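Barnska adds yellow to Todeo block range

0 comments | 14 shares

Barnska has added a yellow block to Todeo, its range of plain building blocks for nurseries, infant schools and home use. The new colour goes on sale in November and can be ordered singly or as part of a mixed set.

Todeo was first sold in 2019. The blocks are rectangular, carry no letters, numbers or printed patterns, and are sold in one size only. Until now the range has come in three colours. Yellow brings the total to 4.

The shade was chosen after a run of 132 test pieces made at the company's Markard workshop. Early samples were judged too close to lemon and showed finger marks under classroom lighting. The colour approved for production is a deeper mustard with a matt finish. It reads slightly greener on a face turned away from the light, and warmer on a face turned towards it.

Edges are slightly rounded, in line with the rest of the range. The radius has not changed, so yellow blocks can be stacked and boxed with blocks bought in earlier years.
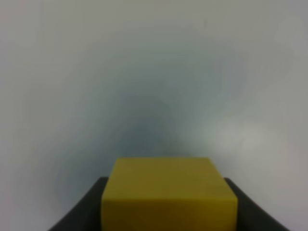
The yellow Todeo block, matt finish, with slightly rounded edges.

"Yellow was the colour schools asked for most often, and it took us the longest to get right," said Zinhle Kekana, product manager at Barnska. "A gloss yellow is easy to make. A matt one that stays even across a full batch is harder. We changed the pigment supplier once and the drying time twice before we signed it off."

The mixed set has been repacked to take the new colour. Blocks now lie flat in two layers with a card divider between them, and the lid carries a packing diagram so that the set can be put away by colour. The box keeps its present outside measurements and fits the same shelf. Replacement dividers can be ordered separately.

Nearly 1414 sets are planned for the first production run. Grímsdóttir, which distributes the range to schools, will take orders from the start of the month. Nurseries that already own a three-colour set can buy a yellow top-up pack without replacing the box.

Vandana Dhillon, head of school sales at Grímsdóttir, said: "Most of our customers add to what they have. They want to know that a new block will sit level on an old one. We checked samples against stock from the first year of production and the sizes match."

Care instructions are the same for all colours. Blocks should be wiped with a damp cloth and left to dry before they are put back in the box. They should not be soaked or put in a dishwasher.

Sample blocks are available to schools and trade buyers on request from the Barnska sales office.

Share this release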